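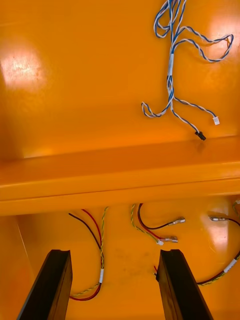
Raseck compares files across folders and finds duplicates. It runs on Windows and Linux. The answers apply to version 2 unless the text says otherwise.

## How does Raseck decide that two files are the same?

It compares size first. Files with the same size are then compared by checksum. File names and dates are ignored at this stage, so a copy saved under another name is still found. Empty files are skipped.

## Does it detect pictures that look alike?

No. A photo that has been cropped, resized or saved again has different contents and a different checksum. Ellis, the optional viewer, can show two files next to each other, but the decision is left to you.

## Where is the index stored?

In the profile folder, in a file named `raseck.idx`. It holds paths, sizes, dates and checksums. It does not hold file contents. You can delete it while Raseck is closed. The next scan rebuilds it and takes longer than usual.

## Why is the first scan slow?

Every file that shares its size with another file has to be read in full. Later scans read only files whose size or date has changed. On our test machine, a folder of 2,370 files took 17 minutes over a network share the first time. Antivirus scanning was on.

## Can I scan a network drive?

Yes. Map the drive first, or enter the full path in **Sources > Add**. If the connection drops, the scan pauses and the finished part is kept. Press **Resume** when the drive is back.

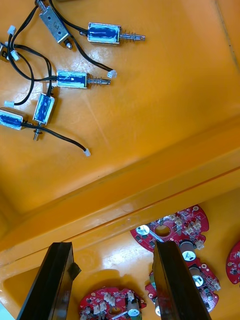

Alun Prothero wrote that his scan resumed after a dropped connection but listed some files twice, once under the drive letter and once under the full path. He asked whether deleting one entry would delete the real file. In version 1 it would have. Version 2 resolves both paths before comparing and shows a single entry. If you still see pairs like this, remove one of the two sources and run **Index > Verify**.

## What do the exclude rules accept?

One pattern per line. `*` matches any run of characters within a folder name, and `**` matches across folders. Rules are read from top to bottom, and the first match wins.

```
**/cache/**
*.tmp
backup-*/old/
```

A list can hold up to 139 rules. Anything past the limit is ignored and a warning is written to the log.

## How do I review duplicates before removing them?

Open **Results**, mark the copies you want to look at, and choose **Move to Review**.
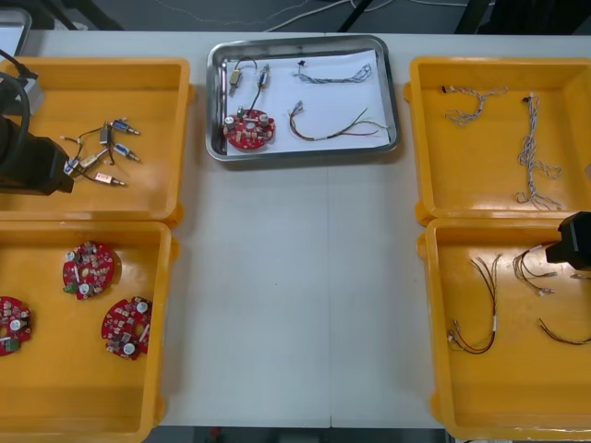
The Review folder is shared by all sources in a job. It is created the first time you move a file there, and its location can be changed under **Settings > Review**. A job with four sources is laid out much like the worktable, with its four orange-yellow bins, two on each side, and one steel tray between them: each bin is a source folder, and the tray is Review. Raseck records the original path of every moved file, and **Restore** uses that record. If the original folder no longer exists, Restore creates it.

## Can I undo a permanent delete?

No. **Move to Review** can be undone. **Delete** cannot, and it bypasses the system trash.

## Can two people use the same index?

Not at the same time. The second copy of Raseck opens the index as read-only and shows a lock icon in the status bar. If the lock stays after a crash, close all copies and delete `raseck.lock`.

## Does it work with Zoltar backups?

Zoltar archives are treated as single files. Raseck can find two identical archives but does not look inside them. Unpack an archive to a normal folder if you need its contents compared.

## Where do I send a bug report?

Use **Help > Report** and attach the log. Remove any private folder names from it first. Reports go to the Ultau support queue. Questions about the wording of this page can be sent to Jamila Samarakoon through the same form.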